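Print this article
E-mail this article

HOME FRONT

The Worktop Wars

Two metres of marble pattern, and still nowhere to butter the toast. Our writer goes in search of the cleared kitchen counter and comes home to her own.

By Naheed Janjua

My mother's kitchen had one electrical appliance on the worktop, and it was a kettle. The mixer lived in a cupboard so deep and so low that baking a cake began with lying on the floor. She made perhaps four cakes a year. I don't blame her.

I have gone the other way. Everything I own that has a plug is out, all of the time, in case I need it. My reasoning is that a blender in a cupboard is a blender you don't use, whereas a blender on the counter is a blender you don't use but can see. I get a small glow of virtue from it every morning on my way to the biscuits.

It was my sister-in-law who finally said something. She had come to stay for a week in June, and on the second evening she offered to chop the onions. I watched her stand there with an onion in one hand and a knife in the other, turning slowly, like somebody looking for a seat on a train. In the end she chopped them on the hob. It was off, she pointed out, and it was flat.

So I took advice. There is a great deal of advice. Kitchen people fall into two camps, and I spent a fortnight being told off by both.

The first camp is the clearers. They run a showroom called Stistosholm, on the ring road between a tyre place and a tile place, and I went along on a wet afternoon with a notebook and a list of my appliances, which I had written out neatly and then hidden when I saw the counters. They were enormous and there was nothing on them. One had a lemon. The young man who showed me round opened a pair of tall doors to reveal what he called the breakfast pantry, where a toaster sat in its own lit alcove. You open the doors, make your toast, and shut the doors again. I asked what happened to the crumbs. He said that the crumbs would be inside.

The cabinet came to more than my first car. I asked whether it could be had without the lighting, and he said it could, in the voice you would use to tell someone that yes, they were free to walk home.

The other camp is represented by my friend's father, Mr Zaidi, who cooked for weddings for most of his working life and has opinions about people who put things away. He once fed 479 guests out of a church hall kitchen with 2 sockets. His own worktop at home looks like a jumble sale, and he can lay his hand on anything in it without turning his head. "Your kitchen is where your arm goes," he told me. He made me mime cooking an egg in the air at his dining table, and drew a line round the places my hands had been. It was a very small area. It seems I cook in a space the size of a tea towel and have been storing things on the rest.

His rule is that whatever you touch daily stays within the arm, whatever you touch weekly goes to the back, and whatever you have not touched since last year goes to your children, who will not want it either. Salt and pepper he counts as part of the hand. He was quite sharp with me on the subject of spice racks. A spice rack, in his view, is a place for admiring cumin.

I went home full of purpose and measured up. I then did what everyone does, which was to buy something. The first purchase was a Jisix, a sort of shelf on legs that straddles the clutter and lets you build a second storey on it. It does what it promises. For three days I had a clear surface at shoulder height, and by the end of the week I had two levels of clutter and could no longer reach the plug behind the lower one. The Jisix is now in the shed, where it has a paint tin on it.

The second purchase was the Stumus, a turntable for oils and jars. I was warned about turntables. They work on the same principle as a fairground ride, and a bottle of vinegar going round at speed has nobody's interests at heart. I gave it a push one morning in search of the honey and found the soy sauce instead, mostly down my sleeve.

What I should have bought, according to Mr Zaidi, was a tray. He holds that a tray is the only item of kitchen storage worth having, since it can be picked up. Put ten loose things on a counter and you have ten things to move before you can wipe it. Put them on a tray and you have one. And when you need somewhere to chop an onion, you take the whole lot to another room and leave it there until the guests have gone, which in my experience is also how most people tidy.

There is a large trade in trays, as I now know. You can have slate, which is heavy, or cork, which drinks olive oil. You can have the wire sort, through which small things fall. Wood is what everybody comes back to, and you can pay up to 200 pounds for it if the wood has had an interesting life. The test is the rim. A flat board will do for bread, but with no rim the first thing you carry on it will be the first thing you sweep up. Rounded corners are worth having too, for anyone who passes their worktop in the dark at hip height.

A bigger one than you think, he said, and then don't fill it. I nodded at that. I have been nodding at it ever since.

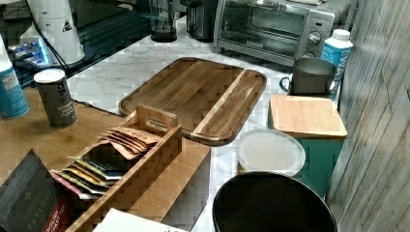
The back row stays put: toaster oven, toaster and blender on the marble-patterned counter, with the big striped wooden board taking the middle and the pepper on the brown tabletop in front.

Look at the back edge of any worktop and you are looking at a kind of family tree. The toaster comes first, generally, from the days when toast was a meal. Then comes the toaster oven, which does everything the toaster does except fit anywhere. People who own both will explain at length that they are for different things. I own both. One is for bread, and the other is for bread with something on it. The blender arrives in January.

Mr Zaidi would allow all three, provided they kept to the wall. His complaint is with creep. Appliances come forward, he says, an inch at a time, to make room for whatever has been shoved down behind them, and one day you find the toaster has advanced to the edge and is looking you in the face. He recommends pushing everything back to the wall on the first of the month, after pulling it all out to see what is behind. I did this. Behind mine were a birthday candle, a takeaway menu for a restaurant that has since become a dentist, and a quantity of toast crumbs I would prefer not to discuss in a magazine about homes.

The clearers and the arm-reachers do agree on one point, and that is cooktops. A dark glass hob is flat and handsome and right beside the counter, and it does not take long for a person to start thinking of it as more counter. The Stistosholm young man winced when I mentioned it. Mr Zaidi put down his tea. Neither of them would hear a word in its favour, and I was not brave enough to bring up my sister-in-law and the onions.

As for the pepper, I have come round to having it where the hand falls, at the front, and I no longer care what it is standing on. My mother kept hers in a drawer, with the string. You had to ask for it.

It has been nearly 3 weeks. The turntable has gone to my brother, with a warning. I have a tray, a wide wooden one with a proper rim, and for the first two days I kept it as instructed, with the oil at one end and a lot of brave bare wood at the other. On the third day someone put the post on it. I moved the post and found my glasses, which I was pleased about, and a single battery, which may or may not be dead, and which I have put back on the tray until I can find out.

My sister-in-law is coming again in the autumn. She tells me she is bringing her own chopping board, and I have told her there is plenty of room for it.

Naheed Janjua writes on kitchens, cupboards and the things that won't go in them.

Print this article
E-mail this article

Contact us | Copyright, all rights reserved | Back to top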